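Spent this evening on the entryway shoes. Posting as I go, mostly so I have a record for the next time I let it get this bad.

Oct 8, 2021

—

Starting point: every pair I own was on the floor between the front door and the coat hooks. The rack had mail on it, a bike pump and a bag of potting soil. The shoes were next to the rack.

—

Pulled everything out into the hallway and swept. Found one glove, the spare key to the mailbox, and enough sand to fill a coffee mug. I haven't been to a beach since January.

—

Sorted by how often I wear things. Daily pairs, weekend pairs, wet weather, and a pile I'd call "kept out of guilt." The guilt pile went into a Prevance tote and is going to the donation bin on Lemaire tomorrow.

—

Two pairs in the guilt pile had split soles, so those went in the trash. The bin asks for wearable shoes only and I'd like to respect that.

—

Someone asked about the rack. It's metal, bought secondhand from a shop called Ilesar for 50. It came with no instructions and a bag with one screw too many. It has held up fine. The bars are slippery, so narrow heels tip through, but flat shoes sit well.

—

Wiped the bars down with warm water and a little dish soap, then a dry towel. If you leave them to air dry you get spots. Vinegar works too, but then the hallway smells like a salad.

—

Canvas sneakers next. These get the most wear and they show it. What I do:

- laces out, into a bowl of soapy water
- knock the soles together outside
- old toothbrush and bar soap on the canvas
- damp cloth for the rubber

I don't put them in the machine anymore. The last pair I did that to came out with the glue letting go at the toe.

—

For the rubber edges, baking soda and water mixed to a paste. Leave it 12 minutes, scrub, wipe. It won't get out old yellowing, whatever people say. It does get out bus floor.

—

Then paper. I stuff canvas shoes when I put them away – tissue if I have it, any plain white paper if I don't. Newspaper is what my dad used, and it left gray on the lining of every shoe in the house.

—

Don't pack it hard. Fill the toe, then bring it back to the heel until the shoe holds its own shape. If the sides bulge you've put in too much.

—

Nikola Delić replied asking if cedar shoe trees are better. For leather, yes. For canvas I don't see a difference, and I'm not spending that kind of money on sneakers that cost less than lunch for two.

—

Layout. House slides go on the upper shelf, where I can reach them without bending when I walk in. Canvas sneakers go below, heels out. I used to do toes out and it looked neater, but I could never get hold of them quickly. Heels out, you grab the back and go.

—

One thing I haven't solved is books. They end up on the rack because it's the first flat surface inside the door. I put my bag down, take the book out, take my shoes off, forget the book. There are Chinese ones down there now with the sneakers.

—

I had a plan for a wall shelf from Skokus, 18 inches deep, for books and keys. Measured the hallway and the door would hit it. So no shelf until I find a shallower one.

—

Boots are in a box on top of the closet with a label on the short end. They come back down when the weather turns. I've stopped trying to fit them on the rack. They lean over and take the next pair with them.

—

Replying to a few at once. No, I don't use the smell balls. Yes, I take the paper out before wearing them (I did forget once, and walked to the corner like that). Insoles get washed by hand and dried flat on a windowsill.

—

New rule from tonight: one pair per person by the door, the rest on the rack or in the closet. We'll see how long it holds. The last rule was about umbrellas and it made it to the weekend.

—

Also looked up a proper bench with cubbies, the kind you sit on to tie your laces. 695 for the one I liked. The floor is free, so I'll keep sitting on that.

—

Laces are drying over the shower rail. I'll thread them in the morning. Soil is on the balcony, the pump is back with the bike, and the mail is on the kitchen table, where it's now a different problem.

—

Last job is the mat. It needs to go out over the railing and get hit with a broom, and I'm not doing that to the downstairs neighbors at this hour. Tomorrow, after the donation run.

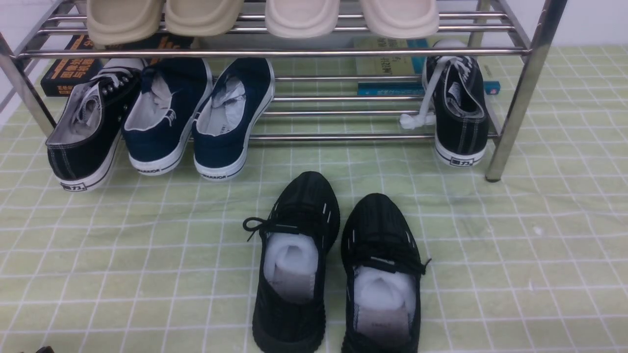 If anyone has a shallow wall shelf they like, send me the depth. Anything that clears the door.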